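Section 4: Setting Up a Shareholder Vote

Cumoretti Boardroom, administrator's guide

You have reached the part of the guide that people skip to at ten at night before an annual meeting. Welcome. If your company has never held a contested vote, you can follow steps 1 through 9 and go to bed. If somebody has recently bought a large block of your stock and started writing open letters, read the cautions as well.

Before you start

You will need administrator rights, the record date for the meeting, and a current shareholder register in the format described in Section 2. A register is current if it was exported after the record date. A register your predecessor left on the shared drive is a historical document and should be treated with the respect owed to one.

The sample screens in this section use a company called Trumholm, which has 372 holders of record and 2 classes of stock. Your figures will differ. If they match exactly, you have loaded the sample data. Go to Settings, choose Clear Samples, and begin again.

Creating the meeting

1. From the home screen, choose Meetings, then New. Select Annual or Special. A special meeting called to remove the board is still entered as Special. There is no third option, although several customers have asked for one.

2. Enter the record date. The system checks it against the limits in your bylaws profile. The factory setting will not accept a record date more than 90 days before the meeting. If your bylaws are stricter, change the profile first.

3. Upload the register. Wait for the green bar. Clicking Upload a second time will not speed up the first one, and will leave you with two registers and a decision to make.

4. Match each class of stock to its votes per share. Trumholm's Class A carries one vote and its Class B carries ten. Check this against the charter itself. The summary on the investor page was written by someone in marketing.

Caution: Step 4 cannot be changed once ballots have gone out. Founders have learned how many votes they hold by reading the results, and it has not been a happy way to learn.

Adding proposals and nominees

5. Under Ballot, add each proposal in the order it appears in the proxy statement. Copy the wording exactly. Do not improve it. If the sentence is ugly, it was ugly when the lawyers approved it, and it must stay that way.

6. Add the nominees for director. For a contested election, switch on Universal Card, which puts the names from both sides on one ballot. Both lists must use the same typeface, size and style. The system enforces this, so the request you are about to get from the chairman's office can be politely blamed on us.

7. Set the voting standard for each item: plurality, majority of votes cast, or majority of shares outstanding. If you are unsure which applies, stop and ask counsel. This field has produced more lawsuits than all the others in the product put together.

Note: Abstentions are counted differently under each standard. The table in Appendix C shows how. It is a dull table and you should print it.

Testing and release

8. Run a test ballot. Choose Test, then Send to Myself, and vote your pretend shares. Try changing your vote, then try voting after the deadline. If the Lightfoot mail connector is installed, check your junk folder too, where test ballots like to spend the afternoon.

9. When the test passes, choose Release. A second administrator must confirm from a separate login. Borrowing a colleague's password while that colleague is at lunch defeats the purpose, and the audit log notices.

Caution: Release is final. To correct a ballot after this point, you must issue a revised card and a public notice explaining why. You will be the person drafting the notice.

While voting is open

The Tally page refreshes once an hour. It is visible only to the roles you granted in Section 3, and it is worth checking that list again. A running count is tempting reading for anyone whose seat depends on it.

Late proxies replace earlier ones from the same holder, so the totals can go down as well as up. Error 47 means that a holder has submitted two proxies with the same time stamp. Set both aside for the inspector of election. Do not pick the one you like.

If the inspector uses Pultton for certification, choose Export, then Pultton Format, and send the file along with its checksum. Leave the file closed in between. Opening it in a spreadsheet "just to look" strips the leading zeros from the account numbers, and the inspector will reject it. Closing the meeting and archiving the results are covered in Section 5.

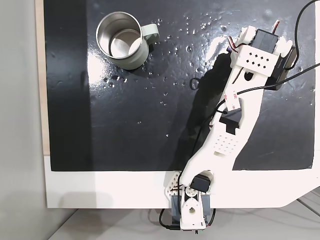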